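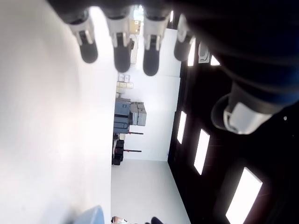 Marin Stojanovska
How often should I replace the rubber fingertip pads on a robot hand? Ours has black pads and they're starting to slip on plates.

Teodora Jurić
Go by wear, not by the calendar. Wipe them with a damp lint-free cloth first and try the same plate again. If it still slips, or the rubber looks shiny or nicked, swap the pads on that hand as a set. We got 1,371 grasps out of our last set. After a swap, rerun the finger zero before you load anything.

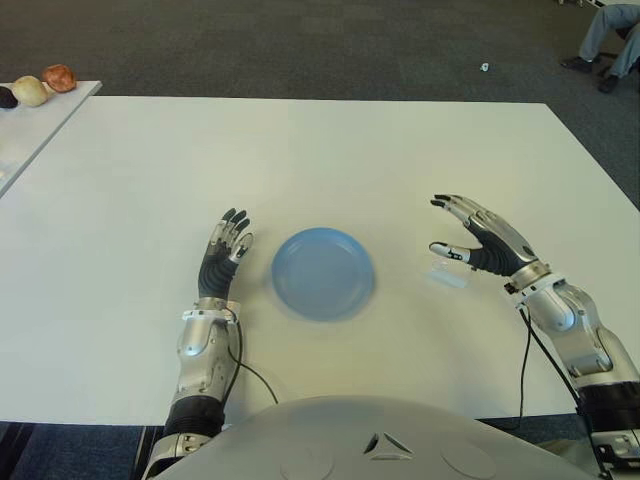 Also check the cable at each wrist. It needs enough slack for a full wrist turn, and it shouldn't drag on the table when the arm comes in low. I look at ours every 4 hours of running and redo the tie if it has crept.

Kong
we just clean ours in April when the whole cell gets done. never changed a pad

Wititz
Turn the grip force down before you buy pads. Mine was set at 80 percent and it chewed through them. Didn't fix the slipping though.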